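Jallport Working Papers > Sport and Chance > Section 4

Print this page | E-mail this page

4. Outcome variance in stroke-play fields

4.1 Data

The sample consists of complete scorecards from 80 events on the Maltanham regional tour. Cards from players who missed the cut were kept, as dropping them understates the spread of round scores. Events shortened by weather to fewer than 2 rounds were removed. Each player was assigned a skill estimate from the Plevetti rating, which averages past scores after adjusting for course and field.
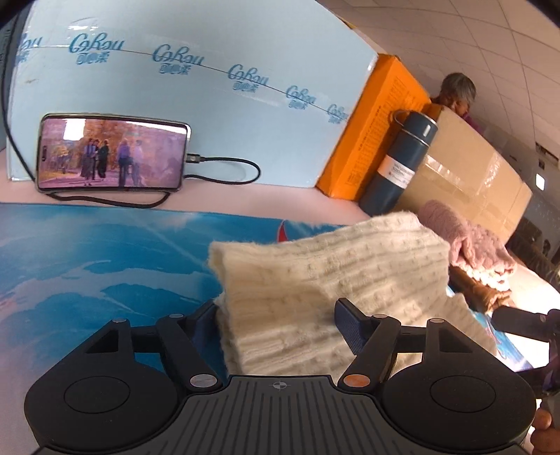 Round scores were then split into a skill term, a course-day term and a residual. The residual is the quantity of interest. It was treated as independent between rounds, an assumption tested in Section 5 and found to be weak for players teeing off late in the day.

4.2 Simulation

Each event was replayed 1000 times. In each run a residual was drawn for every hole, and the 18 values were summed to give a round. Drawing by hole preserves the long right tail caused by penalty strokes, which a normal draw by round does not.

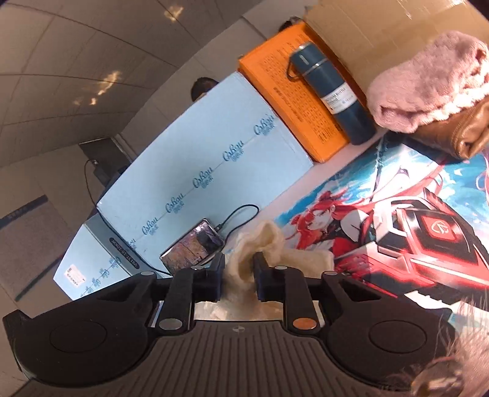 The highest-rated player won less often in the simulated events than in a match-play bracket built from the same field. The gap narrowed when the number of rounds was raised and widened when more players of similar rating were added. Field size had a larger effect than course length. Figure 4 plots the win rate of the top-rated player against field size for both formats.

Figure 4. Simulated win rate of the top-rated player, by format and field size.

Following Karppinen, ties were settled by a further draw on a single hole. Settling them by skill estimate instead raised the top player's win rate slightly at all field sizes and left the order of the two formats unchanged.

Contact | Copyright Jallport Working Papers | Posted 26 Aug 2019 | Back to top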